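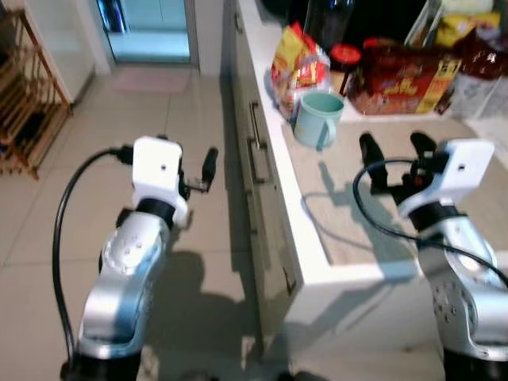
Bellov two-finger gripper, pair, reviewed after 12 weeks
By Pylyp Didenko
Jan 29, 2026

I bought these to replace the Flindska grippers I had been using since October. The Flindskas had wide rubber pads that were fine for boxes and poor for anything with a handle. The Bellov fingers are thin and angular, and they go into tight spots better. A mug handle is now an easy job. So is a snack packet, if you pinch the crimped end.

Jars are the weak point. On a small jar with a smooth lid the tips slide unless you come in level, and I dropped 9 out of 73 tries. Tall bottles were better.

Mounting took an evening. The screw pattern matched my wrists but the connector did not, so I had to order the Prokley adapter. The cable that comes out behind the wrist needs a lot of slack. I left a big loop on each arm. It can sag onto the counter when the arm is low, and I have had it drag a packet along. A clip in the box would have helped.

The controller software is basic. Force is a slider with no units. Firmware 1729 fixed the slow closing on the left side.

For kitchen work I would buy them again. For jars, keep your old pads.

Rating: 4 out of 5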